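Home News Local Families Culture Sports Contact

Toy library in Stestport opens again with new shelves and a puzzle table

The toy library in Stestport opened its doors again in January after a break of five weeks. Families can borrow wooden trains, building sets, dolls, board games and a large number of shape puzzles for small children. The rooms are the same as before, on the ground floor of the old Tivel building, but the shelves are new and the floor in the play corner was changed.

Žydrūnas Lapiņa has managed the toy library for the last two years. He told us that the shape puzzles are the toys which parents ask for most often, and also the toys which come back with a piece missing most often.

"A parent finds the piece under the sofa in spring and brings it to us in a coat pocket," he said. "We are always happy. But during all that time the puzzle cannot be borrowed, and other children wait for it."

For this reason the library now has a separate table where the puzzles are checked after each return. Every piece is put once into its place before the set goes back to the shelf. If a piece is missing, the set gets a yellow paper and stays in the back room until the family has looked for it at home.
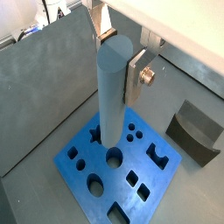
A blue shape board with a gray-blue cylinder over its large round hole.

The sorting boards are from different years and different makers, and the pieces do not always fit from one board to another. Mr. Lapiņa would like parents to keep each set in its own cloth bag. The bags were sewn by the Jankauskaitė textile workshop, which gave them to the library without cost. The name of the set is written on a label inside.

Boards with many kinds of holes, for example stars, squares, ovals and arches, are recommended by the library for children who already know the simple ones. For the youngest visitors there are easier boards from a series named Guvia, with only a few big pieces. Parents who are not sure can try the board at the play corner first, together with the child. There is no need to reserve a place for this.

A yearly card costs 25 euros for one family – the price is the same as before the break. With the card it is possible to take home up to five toys at one time. Grandparents may use the family's card also, if the name is written on it. Big items like the slide and the play kitchen can be borrowed only for birthdays and must be asked for in advance.

The library also accepts toys as a gift, but they should be clean and complete. Soft animals are not accepted at the moment, as there is no more space for them. Single puzzle pieces are welcome, even from people who do not remember which set they are from. A box for them stands next to the entrance, and it can be used also when the library is closed.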